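Morkcombe Supper Club: Your Questions

Do I need to bring anything?
Just yourself and a good appetite! We set out plates, glasses and napkins for everyone, and there is always far more bread than we need (Paraskevi Drakos bakes it, and she has never once made a small batch).

Can I come on my own?
Oh, please do. Plenty of our regulars came alone the first time, and we seat newcomers near the middle of the long table so that the talk goes on all around them.

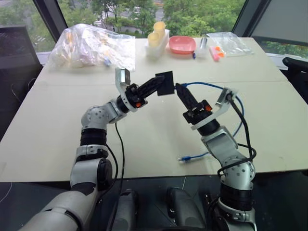 What if I don't eat meat?
Tell us when you book and we'll see you right. Fotis does a lovely bean stew, and to be truthful the meat eaters usually ask for a spoonful too.

How much does it cost?
Supper is $27 a person, with dessert and coffee. Children under six eat free, and we're happy to split a portion for the bigger ones.

May I cancel?
Of course, life gets busy. Let us know by noon the day before and we'll move your seat to another supper.

Do you meet all year?
Every month but July, when it's simply too hot to have the ovens going.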